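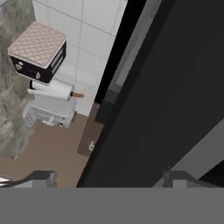
Rosario Costa wrote to me in May to say that I was wrong about guest towels, wrong about good soap, and wrong about the whole business of keeping a nice house for company, and that she had been meaning to tell me so ever since my column on dinner parties. Her letter ran to three pages, both sides. She said that a house kept for visitors is a house where the people who live in it are treated like the help, and that her own mother kept a bar of lavender soap in the bathroom for 15 years that no child was ever allowed to touch. When they cleared out the house the soap had cracked down the middle and smelled of dust.

Opinion > Home Life > Letters Answered

I have thought about that soap a good deal since. I keep wanting to argue with it, and then I go and wash my hands and think about it some more.

I grew up in a house like Rosario's. We had a front room with a sofa that made a noise if you sat on it wrong, and a set of plates that came out at Thanksgiving and went back in their box by the next morning, each one with a paper towel folded over it. My aunt Dulce, who lived with us for most of my childhood, had a bathrobe she was saving for the hospital. She was a healthy woman of forty at the time and had no plans to go to the hospital. But she wanted to be ready, and she wanted the nurses to think well of her, and so for all those years she went around in an old flannel thing with one pocket while the good robe hung in its plastic.

I used to think this was plain foolishness, and when I was first married I swore I would never live that way. We would use everything. We would drink orange juice out of the wedding glasses! And we did, and inside of a year there were two of them left, and I found that I missed the others more than I had expected to. I remember standing in our little kitchen on Prastmont Avenue with the dustpan in my hand, feeling that my aunt had been let in on something and I hadn't.

So I am not as sure as Rosario is. I do think she's right about the soap. Soap is meant to go away. You buy it to use it up, and a bar of soap that has been saved has been wasted, in a slow and very clean way. The same goes for candles and for nice stationery, and for that jar of fancy mustard somebody gave you at Christmas. Open the mustard. I've come around completely on that whole class of things, and I went through my own cupboards after her letter came and was ashamed of what I found there, including 6 little bath salts from a shower for a baby who is now driving.

But company is another matter, and here I'd like to stand my ground a little. When I was small and people were coming over, the house changed. The windows got opened even if it was cold. My father swept the porch, which he otherwise left to the wind. Somebody wiped down the bathroom from top to bottom, including behind the toilet, and put out the towels with the embroidered edge, and I was sent to check that there was a spare roll where a person could find it without having to call out. I liked that job. It was the first time I'd been asked to imagine what it was like to be a stranger in our house, somebody who didn't know which faucet stuck or where we kept things, and who might be too shy to ask.

I don't believe that was pretending. I know some people call it putting on a show, and my friend Estrella Bautista feels so strongly about this that she refuses to so much as move the newspapers when I come by, on the grounds that I'm family. I am flattered every time. I also sit on the newspapers. What I'd say to her, and I have said it, over her good strong coffee, is that I would be just as much family on a clear chair.

What Rosario's letter made me see is that the trouble in her mother's house, and a little bit in mine, came from the care going only one direction. The company got the windows opened and the clean towels, and the children got told to keep their hands off. If I could go back, I wouldn't take one thing away from the visitors. I'd just like somebody to have put out the embroidered towels on some dull, rainy evening for no one but us, and to have told my aunt that she looked wonderful in blue and should go upstairs and put on that robe.

She did get to the hospital in the end, by the way, many years later, and it was a short stay and nothing serious. The robe had been folded so long that the belt had come apart at the creases. She wore it anyhow, tied with a piece of ribbon off a flower arrangement, and she told me that the nurses were very nice about it, though she thought they would have been nice about the flannel.

I've written back to Rosario and told her most of this. I also sent her a bar of soap, a good one, rose, wrapped in tissue. I put a note in with it saying that I'd be asking after it by the end of the summer, and that if there was more than a sliver left I would be very disappointed in her. She hasn't answered yet. Meanwhile I have been working my way through the bath salts, and I'm sorry to report that the green ones have lost all their smell, though the lilac is still lovely.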